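30 Dec 2024

Stapler day at Prodbridge. The blue one from the Levell shelf has been chewing the second sheet since September, and the budget for a new one is apparently also stuck. White table cleared, good light, low expectations.

Shut, it looks respectable – blue base, chrome top, more shine than it has earned.

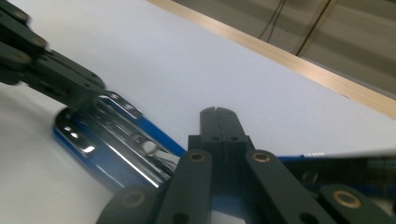 Mohandas says to stop blaming the spring: he reckons the strip is the wrong size and has been from the box of 1000.

Fine. Opened it out flat to look at the channel. Strip sitting up at the front end, pusher further back along the arm. Channel wants a wipe regardless.

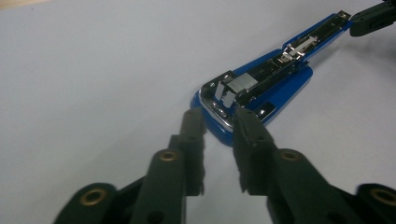

## Next

- Measure a staple from the box, then apologize to the spring if needed
- Test on 5 sheets, then 9
- Ask Oanh where the other box went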